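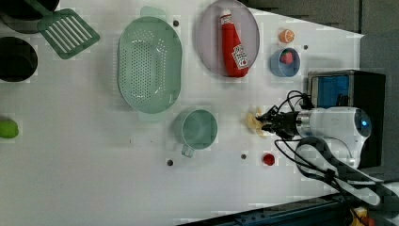 *Kitchen items on a white tabletop.*

# The Ralell march: questions we keep getting

Updated 4 June 2019

**Who is organising it?**
A group calling itself the Prernis Assembly. Its leaflets name one contact, Yiğit Polat, who has replied to two of our emails and ignored the rest.

**What do they want?**
The leaflet says "an end to the Antoniuk contract". That contract covers security at the council's buildings. Some marchers want it cancelled, others want it put out to tender again, and the leaflet manages to support both.

**How many people turned up last time?**
The organisers claimed thousands. Our reporter stood at the bridge with a clicker in December and got 331. We have asked the Assembly how it reached its own figure and are still waiting.

**Is the march legal?**
Yes. Notice was given and the route agreed. Claims online that it has been "banned" all trace back to a single post with no source.

**Will Ekon Street be closed?**
The council says for 40 minutes. It said something similar before the December march, when buses were still being sent round by the park well into the evening. Plan for longer.

**Is anyone paying the marchers?**
We have seen no evidence of it. A councillor told a public meeting that they were "bussed in and paid", then declined to say by whom. If he has papers, we'd like to read them.

**Has the council promised a review?**
It has promised to "consider the case for a review" — make of that what you will. No date has been set and no terms have been published.

**Do you support the march?**
We don't take a side on it. Readers from both camps write in to say that we plainly do, and they disagree about which.

**Can I send in a correction?**
Please do, with a document or a link if you have one. Messages that only say "everyone knows" go to the bottom of the pile.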